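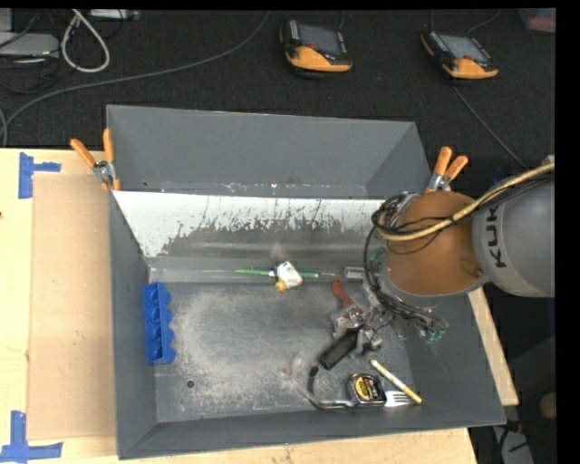 Buy the arm last, Yvette Ross told the room, and half of the people writing checks in it looked annoyed. They had come to talk about arms. She wanted to talk about clamps, cable, spare fingers and who pays when the thing sits idle all through February.

Her shop, Plarner, sorts mixed hand tools and small household goods for resale. Forks in with tape measures, pens in with everything. Hard stuff to grip, most of it, and no two bins alike. The first budget she drew up had 2 lines on it – robot, gripper. The one she works from now runs to three pages.

Start with the bin. A metal bin with sloped walls is cheap, and people forget to price it at all. Then you want it held still. A pair of spring clamps with orange handles will do on a tabletop while you are testing, and tape on the table marks where things go back to. Fine for a trial. Not fine for a night shift, and a proper fixture from a local metal shop cost Plarner $1084. Nobody had put that in the plan. Walls get scraped, too, the white on a sloped panel wears down to gray in jagged patches, so put a replacement liner in the yearly number.

Cable next. Florencio Nieto does the buying at Ultden and he is blunt on this. "I priced the arm to the dollar and guessed at the cable," he said. "Guess which one I got yelled at for." Thick ones over the arm, thin black ones looping down past the wrist, and every one of them can snag. He now keeps $3000 back for cable, connectors and the labor to swap them. Spent most of it the first year.

Then the gripper, and here people disagree. Sharon Rashidi would rather rent for a season then buy. Nieto says rent nothing that touches the product. Both of them agree on one point – test on your own junk. A fork lying flat on metal is a different job from a fat black handle, and clear plastic on a scuffed floor can be hard enough for a person to make out. Vendors bring nice boxes to the demo. Bring your worst bin.

Ask for 1000 picks before you sign, Ross says. Not fifty. Write down every miss and what it missed on, and get the vendor to intial the sheet.

Training is the line that gets cut first, and it shouldnt be. Rojanasak, a smaller outfit, paid for one operator to learn the controls and then he left. They pay for two now.

Resale value? Ask early. Some sellers will take an arm back against the next one, some wont return the call. Get it in the quote, with a month on it.

Ross is pricing her second cell. The arm is on page three.

We use cookies to improve your experience on this site. By continuing to browse you agree to our use of cookies. Accept | Manage settings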